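The Shelf Is Doing Most of the Work

Every few months somebody at Gadham sends me a new total. The latest was a folder of shelf-tidying examples, almost all from one piece of furniture, and a cheerful note saying the set was now "diverse." I have been asked to be excited about it. I'm not there yet.

My complaint is simple. When people gather examples for a learning system, they count the easy thing, which is how many times an arm went out and came back. The company reports episodes, the investors hear episodes, and the number goes up every day the operators show up for work. Move a toy car a few inches to the left and you can record another. But what has the machine been shown that it hadn't been shown before lunch? A bear in much the same spot. The same plant. The same headphones with the cord hanging down.

Begoña Rivas, who ran collection at Sibiya for two years, once told me she would trade 47 sessions at one shelf for eight sessions in eight kitchens she had never set foot in. Her bosses didn't like the trade. Driving to kitchens costs money, kitchens have people in them, and the daily total falls off a cliff. So they stayed put, and the policy they trained did very well on the shelf it came from.

I'll give the other side its due. Clutter is hard. A bottle standing in front of a box is a real problem for a hand, and so is anything in crinkly plastic. If you want a system that can reach past one thing to get another, you do need a place where things crowd each other, and you need to visit it a lot. I also accept that changing the hand on the end of the arm makes old examples worth less, and that somebody has to record new ones.

What I don't accept is the leap from there to "homes." The Clesent people trained on 32 layouts of a single unit and put the word "household" in their title. Bodby did the same with 25. A household is a drawer that sticks — and a shelf hung too high, and a lamp that somebody turned off. Call it a shelf set and I'll stop writing these columns.

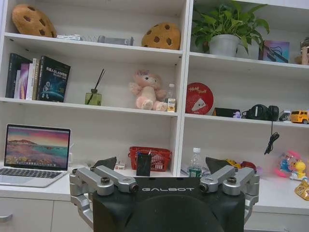
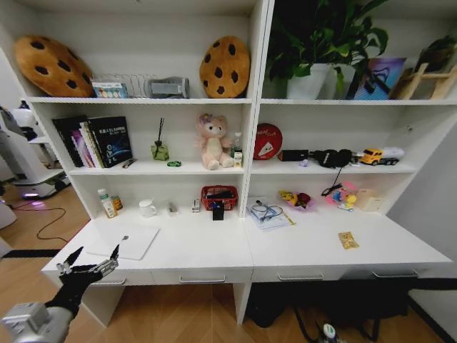
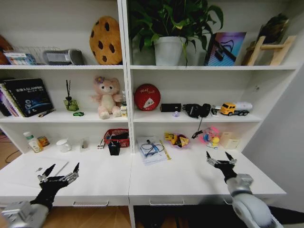
The same shelves in all three, with grippers in the first and fingered hands in the other two.

2 min read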